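In Praise of the Corner Store Dinner
Revathi Kulkarni
2 October 2024
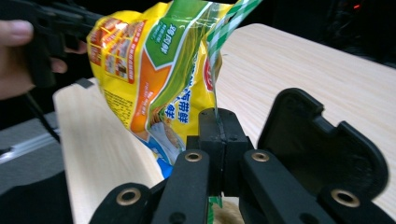
Why I stopped apologizing for quick food

I have a shelf in my kitchen in Durnlow that I love more than any other shelf in the house. It holds instant noodles, canned fish, a jar of chili crisp and whatever crackers were on sale, and for years I kept it behind a curtain when people came over. Then a friend from Itosmont stayed a weekend, pulled the curtain back looking for tea, and shouted with joy. We ate noodles at midnight with an egg dropped in, and it was the best meal of her visit (I had made a lamb roast the night before, so I'm allowed to be a little hurt).

I think we should talk about quick food with the same excitement we give to slow food. A good packet of noodles is somebody's careful work. Somebody tasted that broth powder over and over, and somebody decided how curly the noodles should be, and I get to enjoy all of it for the price of a bus ride!

The store that started it

Rai is a small grocery on the Carbridge road, with one narrow aisle that is noodles from the floor to the top shelf. I can't read half the packets. That's a big part of the fun. You pick by color, or by the picture of the bowl, and you go home and find out. I have bought things that made my eyes stream and one that tasted mostly of sweet vinegar, and I finished them all.

My rule is one I don't know for every one I do. I write them down in a notebook, and I'm on number 17 for this year, which feels slow. The owner's mother saw the notebook once and took it out of my hands to correct my spelling. She also told me I was using too much water, and she was right.

But is it cooking?

People ask me this a lot, usually people with nice pans. I say yes. You boil, you taste, you add. Last week I threw in two handfuls of spinach, the end of a cabbage and a spoon of peanut butter, and stood at the stove eating it straight from the pot — happy as anything. A person who does that on a tired evening has fed herself, and she has made a few real choices along the way.

I know the case against. There is a lot of salt in those little packets, so I often use half and make up the rest with garlic and lime. There is the plastic, too, and I don't have a good answer for that one. I wish the makers would find something better to wrap them in, and I'd gladly pay a bit more if they did.

Still, I'd love to see food writing make more room for this. Give me a page on the right moment to add the egg. Give me a long argument about breaking the noodles before they go in (don't!). I would read up to 100 of those before I read another piece on sourdough, and I like sourdough.

The curtain is in the rag drawer now, and the shelf needs filling again, so I'm off to Rai before they close.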